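September, 6 in the morning, can't sleep

Still have glitter on my arms. Showered twice. It's in the bed now too.

So. Last night. The Kadside pageant, third year running, and the first one where I wasn't sewing somebody's hem shut in a hallway — I was on the program! Leonora Buenaventura put me down as stage manager and I said yes before I'd read what it meant. It means a headset and everyone hating you a little.

Doors were supposed to be at 5. We opened at 5:40 becuase the sound guy went to the wrong hall. There are two halls. I told Orlando this last month. I told him again at rehearsal.

Sold out though, all 905 seats, plus people standing along the back wall with babies. Lorna's mother brought pancit in foil trays for the whole backstage, bless her, I ate standing up behind a curtain and got sauce on the cue sheet. Number 3's intro had a big orange blot over it. Read fine anyway.

Gowns: the green one. I keep thinking about the green one. Jasine did it, the little shop over the bakery, and you could hear the room go quiet when she turned. The red with the cape was more expensive and I think it wore her, poor girl. Cape got stepped on at the stairs. She kept going, didn't even look down.

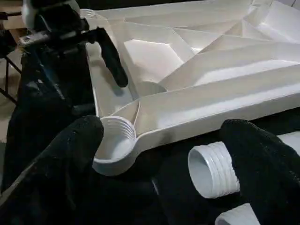 by Ronaldo Tolentino
backstage diary, Kadside

Q and A. Ok. This is where it always goes wrong and this is where it went wrong. Eustaquio was hosting, and Eustaquio writes his own questions, and they are LONG. One of them had a poem in it. The contestant just stood there smiling and then asked could he say the last part again, and he did the whole thing again from the top. People were howling. She answered in Tagalog, short, about her aunt who cleaned offices for years and sent everyone to school. Biggest cheer of the night. I was crying into the headset and Orlando said, Ron, your mic's open.

She didn't win. First runner-up. I had her winning, Lorna had her winning, the pancit table had her winning. Judges wanted the green gown and fine, the green gown was also very good, her walk is better and she never once lost her light. But still. Argued in the parking lot until past midnight.

Things for next year before I forget
cue cards for Eustaquio, max two lines
tape on the stairs
somebody to guard the sashes (one went missing, found on a toddler)
second headset battery!!
ask Leonora re: the Clodgate people, they promised the banner and it came with last year's theme on it

Raffle made money I think. Leonora has the envelope. Top prize was the Kälin suitcase set and it went to a man who'd only come to pick up his wife. He looked frightened.

Talent portion I barely saw, was fixing the fog machine. Heard a ukulele. Heard a lot of ukulele. Lorna says the spoken word was the best of them and somone's cousin filmed it so I'll watch later.

The crown is borrowed, has to go back in its box by noon, I have to call the new queen and ask for it. On her first morning. Hate that. Maybe Leonora can call.

Phone has 125 messages from the group and most are the same photo of the toddler. My feet hurt. Going to try and sleep an hour before the hall wants the keys — they said 9, and if I'm late they keep the deposit.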